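Canen 758 Room Thermostat
Section 4: Siting, pairing and set-up in bedrooms

Last updated: Nov 16, 2018 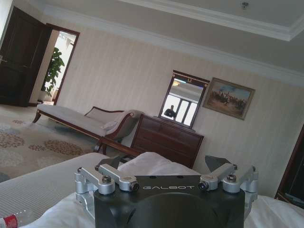

According to one comment on the previous edition, the steps for pairing came before the steps for siting, and the reader had fixed the thermostat to the wall before finding that it could not reach the receiver from there. The order has been changed. Carry out 4.1 and 4.2 in full before drilling.

This section applies to the battery-powered thermostat used with the Wastesik receiver. For the mains-powered version, see Section 5. The receiver must already be wired to the boiler by a qualified person, as set out in Section 3.

4.1 Choosing a position

1. Choose an inside wall where air can move freely. Do not use a chimney breast or a wall with hot pipes behind it.

2. Keep the thermostat out of direct sunlight at all times of day. A position that is shaded in winter may be in full sun in July.

3. Keep it clear of radiators, table lamps, televisions and the draught from the door.

4. Do not place it behind curtains, inside a wardrobe or on a shelf enclosed on both sides. Tall furniture next to the thermostat slows its response.

5. Place the thermostat on its table stand in the chosen position. Leave the wall plate in the box for now.

Note: In large bedrooms the temperature near the window may differ from that near the bed. If in doubt, choose the position nearer the bed.

Note: If the radiator in this room has a thermostatic valve, open the valve fully. Otherwise the valve may close before the room reaches the set temperature, and the boiler will continue to run.

4.2 Pairing with the receiver

1. Slide the back cover down and remove it. Insert two AA alkaline batteries, following the marks in the compartment. The screen shows the software number for a few seconds and then a flashing temperature.

2. At the receiver, hold down the LINK button until the green light flashes.

3. At the thermostat, hold down the round key until PAIR appears. Release the key.

4. Wait for the green light to become steady. The screen shows OK, then the room temperature.

5. Return the thermostat to its stand. Close the bedroom door and any doors between the thermostat and the receiver.

6. Turn the dial up until the flame symbol appears. Check that the receiver light changes from green to amber.

7. Turn the dial down until the flame symbol goes out. Check that the light returns to green.

If the screen shows 575, the receiver did not answer. Repeat from step 2 with the thermostat in the same room as the receiver. If pairing now succeeds, the original position is out of range. Choose another, or fit the Skaltstead repeater (sold separately).

If the screen shows 893, the receiver is already paired with another thermostat. Clear it as described in Section 3 and start again.

CAUTION: Do not remove the cover of the receiver. It contains live parts. All buttons needed for pairing are on the outside.

4.3 Fixing the wall plate

The table stand may be used permanently. Omit this part if no wall fixing is wanted.

1. Check the wall for cables and pipes with a detector.

2. Hold the plate against the wall with the arrow pointing up. Mark the two slots with a pencil.

3. Drill the holes and insert the plugs supplied. On plasterboard, use hollow-wall fixings instead (not supplied).

4. On papered walls, cut a small cross in the paper at each mark with a sharp knife before drilling. Fold the corners back and press them flat afterwards.

5. Screw the plate to the wall. Do not overtighten. A bent plate will prevent the thermostat from latching.

6. Hook the thermostat over the top of the plate and press the lower edge until it clicks.

Note: The plate has the same slot spacing as the De Graaf plate supplied with earlier sets. Existing holes can be reused if sound.

4.4 Setting the night period

1. Press the round key once. The moon symbol flashes.

2. Turn the dial to the time at which the night period is to begin. Press the key to confirm.

3. Turn the dial to the time at which it is to end. Press the key.

4. Turn the dial to the night temperature. Press the key. The moon symbol stops flashing.

If no key is pressed for one minute, the thermostat leaves the menu and keeps the earlier settings.

The lowest setting is 5 °C, which is intended for frost protection in unoccupied rooms. It should not be used as a night temperature in a room where infants or elderly people sleep.

Turning the dial during the night period changes the temperature until the period ends. The stored setting is not affected.

4.5 After set-up

Allow a full day before judging the displayed temperature against a separate thermometer. Both must be at the same height and out of draughts. If a difference remains, enter a correction as described in Section 6.

When the battery symbol appears, replace both batteries together. Settings are kept while the batteries are out, but the clock must be checked. Pairing does not need to be repeated.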